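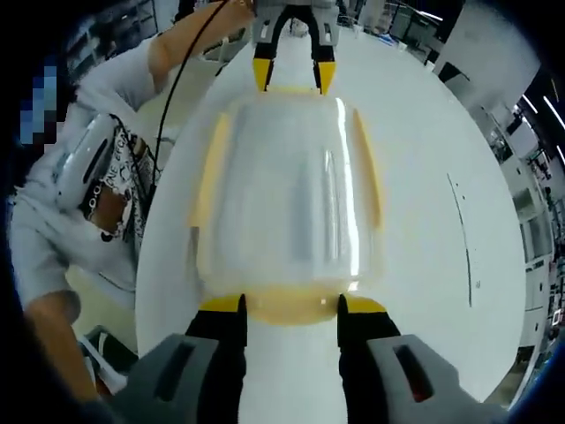
*Charalambos Fragkou - Monday, January 29, 2024 - filed under: club nights, complaints*

I have been going to the Dusen robotics club since November as what they call an outside mentor. In practice I sit on a stool and ask when we're going to solder something. The answer this term is that we mostly aren't. The students picked a project called Clato, and Clato is a lidded plastic box, a round white table, and two hand-held grippers with yellow tips on their black fingers. One at each end of the box. You squeeze, you lift, you move it over, you put it down. Then you do it again until you have enough recordings to train a model that will do it for you.

The goal is 900 recordings by the end of the term. As of last week they had 325.

I should say up front that I like these kids and I don't think they're wasting their time. I'm less sure about the project.

My first gripe is the one I brought up at the planning meeting, so nobody there will be surprised to read it. A club should build a machine. When I was in school we built bad ones. Mine had a drive belt cut from a bicycle tube and it turned left whatever you told it to do, but I knew every screw in it. The Clato team printed the gray housings, cut the slots, ran the cables, and had the whole mechanical side finished in three weeks. Since then it's been box, table, box, table. I asked one of the second-years what she'd learned in the last month and she said, without looking up, "How to hold still."

To be fair to her, that's harder than it sounds. I took a turn. With your own hands you don't think about picking up a box that size. With the grippers you get no feel for how hard you're pinching, and the box is smooth and a bit slippery, and the far gripper has to come up at the same moment as the near one or the lid end tips. My first four tries were thrown out. On the fifth I dropped it. The sixth counted, and I was told very politely that it was "a little jerky, but we can keep it."

Which brings me to the second gripe. Who decides what we can keep? Right now it's whoever is at the laptop. Of the 325 recordings, 102 were done by one student, because he's good at it and he doesn't have a lab on Thursdays. So the model is going to learn to lift a box the way he lifts a box, from the side of the table he likes to stand on. Maybe that's fine! Maybe one smooth operator is better than a dozen clumsy ones. But it ought to be written down somewhere, and when I asked to see the log, there was a spreadsheet with a column headed "ok?" and a lot of y's in it.

We had a decent argument about that. The team lead's position is that you can sort the bad ones out later. My position is that later is the week before the deadline, when everyone is eating chips over the keyboard and every recording looks ok. We ended up agreeing that a second person checks each batch of 25, and that the second person can't be the one who was holding the grippers. It's been two weeks and they've mostly stuck to it.

Third gripe, and then I'll stop. Wirine. That's the regional student meet in the spring, and Clato is supposed to be shown there. The rules say you bring a working demo and the judges are allowed to change one thing about the setup. One thing! They could put down a tablecloth. They could bring a box with a different lid. They could turn off half the lights, and if you've been in our room you know how those ceiling strips bounce off everything, the table most of all. All the recordings so far have the same table and the same box. I said so. I was told that variation is planned for "phase two." I have seen a lot of phase twos in my life and very few of them had a start date.

So last Thursday I went by the kitchen at Lauritsen and borrowed three other containers, one of them with a lid that doesn't sit right, and left them on the shelf by the door with a note. By the time I went home they'd been used for one batch. The students said the bad lid was "annoying," and I took that as good news.

Would I vote for this project again? I didn't get a vote the first time, mentors don't. I still think a first-year who joins a robotics club and goes home without having burned a finger has been shortchanged. On the other hand, two of the first-years can now explain to me why a model that works on one table might not work on another, and I couldn't have told you that at eighteen. I'd only have told you that mine turned left.

What I want before March:

- a log that says who, which side of the table, and which box
- a test with a table nobody has recorded on
- one evening, just one, where the grippers stay in the cupboard and somebody takes a motor apart

The third item has been declined twice. I'm bringing my own motor on Thursday.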